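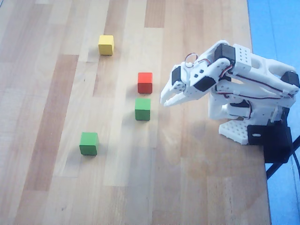
Section 4 of the Salto club guide covers your first pick and place, and it assumes you finished Section 3 instead of skipping ahead to the part where things move. The arm should already be clamped to the table edge. You need four cubes for this exercise: one yellow, one red and two green. Spread them out a bit, flat on the wood, and don't stack anything. Stacking is Section 6, and Section 6 has its own list of regrets.

**Before you start**

- Check the clamp by hand. Snug is enough. Gunnlaugur Bundgaard's thumb is stronger than printed plastic, and yours may be too.
- Make sure the servo wires have slack at the wrist and shoulder.
- Run the power cable over the floor side, away from the cubes and your feet.
- Open the Udham control panel and set speed to 15. The slider goes to 49. Leave that alone until Kirsten Laxdal has signed your sheet.

> **Caution:** Keep hands, sleeves and lanyards off the table while the arm is powered. The servos are small but they do not negotiate.

### 4.1 Teach the pick position

1. Press **Home** and wait for the beep. If you get two beeps, go back to 3.5.
2. Jog the gripper until the fingers are next to the cube you want, with the tips just clear of the table. Use the small arrows. The big arrows are for people who enjoy picking cubes up off the floor.
3. Open the fingers slightly wider than the cube. Save as `PICK_1`.
4. Raise the arm straight up and save that as `ABOVE_1`. Every move in and out goes through this point, or you'll plow the neighboring cube across the table.

> **Note:** Names are case-sensitive. `Pick_1` is a different position, and at the moment it belongs to team Ostden.

### 4.2 Run the move

1. Set the drop position the same way and save it as `DROP_1` and `ABOVE_2`.
2. Press **Dry run**. The arm goes through the whole path with the fingers open and stops at home.
3. Stand back and press **Run**. Watch the fingers as the arm swings over the cubes, and keep one hand near the stop button.

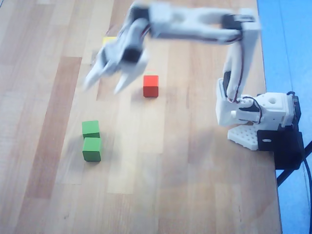 ### 4.3 If it misses

- **Same miss every time:** the saved position is off. Jog, correct, save again.
- **Different miss every time:** something is loose. Start with the clamp, then the wrist screws.
- **Fingers close but the cube slips:** raise grip by 9. Do not go past 30, where the servo starts to hum and then smell.
- **Arm does nothing:** check that Stop isn't still pressed in. It nearly always is.

Log five clean runs in a row on the Mwaipopo sheet before moving to Section 5. Runs where you nudged the cube with a pencil go in the other column.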